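Skinddale Community Help
Home > Clothes and Laundry > Folding and Storage

How do I fold a chunky striped jumper so it stays folded and the stripes aren't all over the place?

Asked by Kekeli Essien
Viewed 1,275 times
3 answers

I have one good jumper. It's a thick knitted thing with stripes all the way down, navy and teal and cream and a dark red, crew neck, big ribbed band at the bottom. I like it very much and it hates me.

Every time I fold it, one of two things happens. Either it comes out as a sort of cushion that won't go in the drawer, or it looks fine until I pick it up, at which point a sleeve falls out and the rest follows. I've been folding it the way I fold T-shirts (in half down the middle, sleeves tucked in somewhere, hope). The stripes make it worse because you can see exactly how crooked I've been. A plain grey jumper would at least keep quiet about it.

My sister says hang it up. My sister also irons tea towels, so I'm asking strangers.

The drawer is 290 mm wide on the inside, in case that matters. I do my folding on the bed as there's no table big enough, and I have until October before I need to wear it, so there's no rush.

Tags: knitwear, folding, drawers, jumpers

Answer from Cecilia Ayaaba
Marked as helpful by 67 people

Don't hang it. A heavy knit on a hanger grows, mostly at the shoulders, and you end up with two little points like a startled owl.

Your trouble is folding down the middle first. That puts the thickest bit of the jumper, the ribbing at the neck, right on a crease, and it will spend the rest of its life trying to get out again. Go in from the sides.

Lay it on the bed face down with the arms out. Smooth it from the collar to the hem with flat hands. Don't pull at the corners, you'll only drag the stripes into a smile.

Take one side seam and bring it in towards the centre of the back, sleeve and all. The stripes on the side you've folded over should land on the stripes underneath. If they don't, nudge it up or down until they do. It takes seconds and it's the only time stripes are any use to anyone.

The sleeve is now sticking out over the far side. Turn it down at the shoulder so it runs straight towards the hem and the cuff stops a bit short of the ribbing. Do the other side the same way. You want a long rectangle with the hem at one end and the collar at the other.

Measure across it before you go on. For your drawer it wants to be slightly under the 290, or you'll be posting it in sideways. If it's too wide, bring both sides in a touch further, they can meet in the middle.

Then fold the hem end up by a third, and again, so the collar ends up on top when you turn the whole thing over. The bottom band is nice and firm and sits in the middle of the bundle holding everything straight. Chunky ones sometimes won't do thirds. Halves is fine.

One more thing — a soft mattress will fight you. Pull the blanket tight first.

Comment from Kekeli Essien

Tried it twice. First go was a disgrace, second go went in the drawer and the drawer shut. I may have the front and back mixed up but the sleeves are staying where I put them. Thank you!

Answer from Seung-woo Baek
Marked as helpful by 144 people

Roll it.

Comment from Cecilia Ayaaba

144 people. For two words.

Comment from Ekua Kpodo

Rolling is all right for a suitcase. I rolled a thick one for a whole summer and it came out with a bend in it that two washes haven't shifted. Thin jumpers, yes, roll away.

Comment from Seung-woo Baek

Roll it loosely.

Answer from Mawuli Ansah
Marked as helpful by 3 people

Much the same as Cecilia's, except I start with mine face up, as I like to see the pattern while I'm getting it flat, and turn it over once it's behaving. With stripes I line up the bottom band first and work towards the neck. Ignore the shoulders for this. On a lot of striped knits the lines turn a corner where the sleeve joins on, and if you try to get those level with the ones across the chest you'll be there until teatime.

Get the arms properly straight out to the sides before any folding. Most of the lumps I used to get were a twisted sleeve I hadn't noticed. Run your hand down to the cuff and see that the seam is underneath the whole way.

Also check the drawer isn't just full. Mine was. I blamed the jumper for two winters.

My striped one, before being turned over:
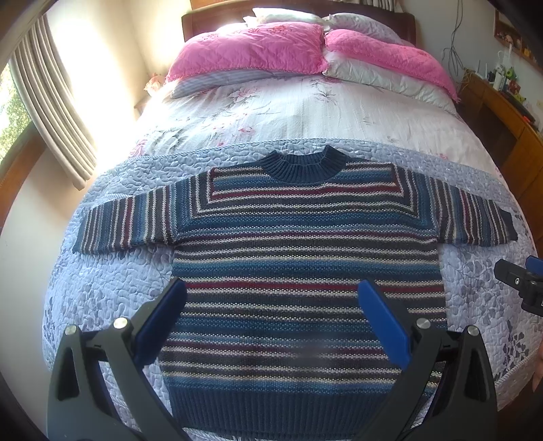 Arms out, collar at the top, nothing folded yet.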